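From: Tatsuya Morikawa
To: cell-upkeep list
Date: January 21, 2020
Subject: Re: [cell-upkeep] fingertips on the two-arm table, Runden

Sayaka, thanks for the notes. My answers are under your questions. I did the table in the Runden room first and will get to the Drovska one after the belts arrive.
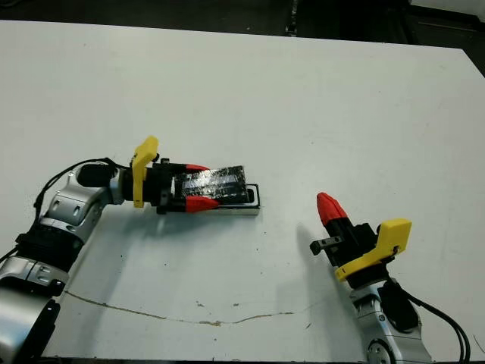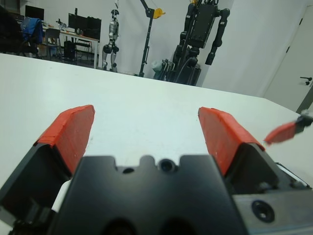 Sayaka Honda wrote:
> Do we still change fingertips on a count, or when they look bad?

On a count. The log had 4000 grasps per set as the limit, which was set back when we ran bare plastic tips. With the pads we have now I would stop at 600 if the job is anything with a slick surface, and check by hand before that. Press the pad with your thumbnail and push sideways. If it creeps on the finger, change it. Always change both fingers of a gripper together. One new pad and one old one will pull the part off center when the fingers close, and then you will spend an afternoon blaming the calibration.

> What about the yellow brackets? I had one come loose in November.

Same here, on the left arm. The screws go into printed plastic, so they don't take much. Snug them with the short key, held by the short end, and leave it there. If a hole is stripped, print a new bracket. Please don't fill the hole with glue and run the screw back in. I had to drill one of those out and it took the thread in the gripper body with it.

After a bracket has been off, redo the tool offset for that arm. I know it looks like it went back in the same place. The last one I checked was off enough that the fingers touched down on one side first.

> Can I skip the cable check if the arm hasn't been moved?

No. Run the wrist slowly through its full travel both ways and watch the slack. The loop should never go tight and it should never get between the two arms. If it rubs on a casing, move the tie down one joint. Do one arm at a time with the other parked.

> The tray work keeps faulting on the second arm. Any idea?

Fault 1036 is only the force limit. When one arm has hold of the part and the second comes in, any error in the two base frames shows up as a push. Before you touch the limit, do this:

Power both arms down and wipe the table. Grit under a tray is enough to tip it.
Bring the arms up one at a time, left first.
Close the left gripper on the gauge block and jog the right one in at slow speed until its fingers are on either side of it.
Look at the gap on each side. If the gaps don't match, fix the base frame for the right arm and save it.
Close the right gripper and read the force. I got 126 counts after the fix, and it had been tripping before.

If it still faults after that, send me the log file and the saved frames from before and after. A screenshot of the error window doesn't help me much.

> Who has the spare gripper?

It is on the shelf in Nagano, in the box marked Vodville. It has the old firmware, so update it before you mount it. The update needs the gripper on the bench supply, and it will fail halfway if you try it through the arm.

I still need the part number for the short ties. If anyone on the list has it, please send it to me directly.

Tatsuya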